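Lenano Tabletop Kit: data card

Version 4, last edited May 19, 2021
Maintainers: Nabila Kwok, Bayu Sitompul

The Lenano kit is sold by Suklow for labs which want to start with pick-and-place recording and have no cell of their own. With the kit comes a starter set of 493 episodes. We made this card for people who must decide if the set fits their arm.

Contents of one episode: joint positions, gripper opening, two fixed views, and one written instruction. Sampling of the joints is 23 times per second.

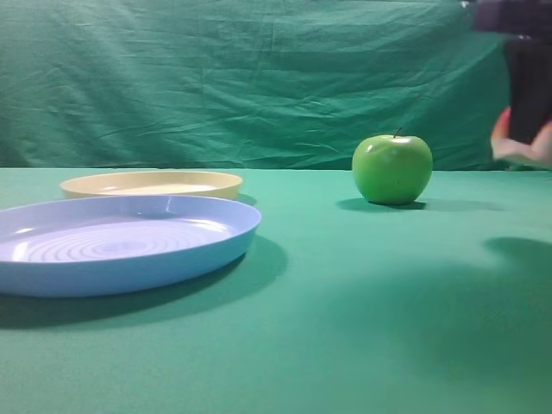
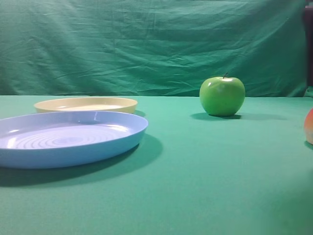
Instructions in the starter set are short and name the object by its color and kind. Sugeng Oei rewrote all of them in January, and the old wording is kept in the file notes_old. A target must be named so that a reader can choose it without seeing the episode, so "the plate" is not accepted when a blue and a yellow one are both on the table, but "the green apple" is fine there. Please keep this rule if you add your own episodes.

Known problems
Episodes from the Hidayat site have the gripper value inverted. Use the flag --flip.
The cloth is not ironed, and background subtraction gives noise on the folds.

Support: write to Herman Wattimena. Answers take up to 5 working days.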